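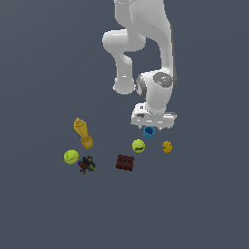 Does Totico need a fresh model for every new object?
Totico plans from depth and shape, so most small household items work with the stock weights. Odd stuff can be added as a mesh in the object library.

Totico 3.2 – grasp planning and sim tooling from Elel

Pick planner, collision checker and a tabletop simulator in one install. Runs next to your existing arm driver. Same config file for sim and real cell, so no second set of offsets to keep straight.

What you get:
Grasp planner for parallel-jaw hands
Clutter checker, finger clearance included
Huet scene builder (random drops, fixed seeds, replay)
Wrist view and overhead view, synced to joint state
Python and C++ bindings

Huet ships with 89 meshes and 2,587 saved layouts. Load one, change the seed, run it again. Layouts are plain text files so you can edit them by hand or keep them in version control.

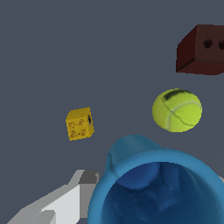

Wrist view in Huet: cup close to the finger, ball, brick and yellow die further out.

Planner output is a ranked list of grasps, 20 by default. Each one carries approach angle, jaw width and a clearance score. Turn the list up if your scenes are crowded, expect slower planning. Typical plan time on our test bench is about 200 ms – GPU helps but isnt required.

New in this release: near-object clipping fixed in the wrist camera, mesh scale now read from the libary file, log export no longer drops the last step.

Replay works step by step. Scrub to any point, pull the camera view and the joint state together,

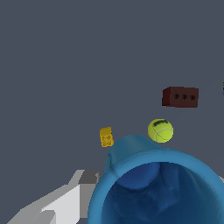

then branch from there with a different grasp off the list. Branches save as their own runs. Handy for tuning clearance when a rim or a wall sits right by the finger.

Licensing: per seat or per cell. Seat license covers sim only. Cell license adds the live driver bridge. Upgrades from 3.1 free through April.

Not included: arm drivers, cameras, calibration targets. See the Ramdale kit for those.

Page updated December 27, 2025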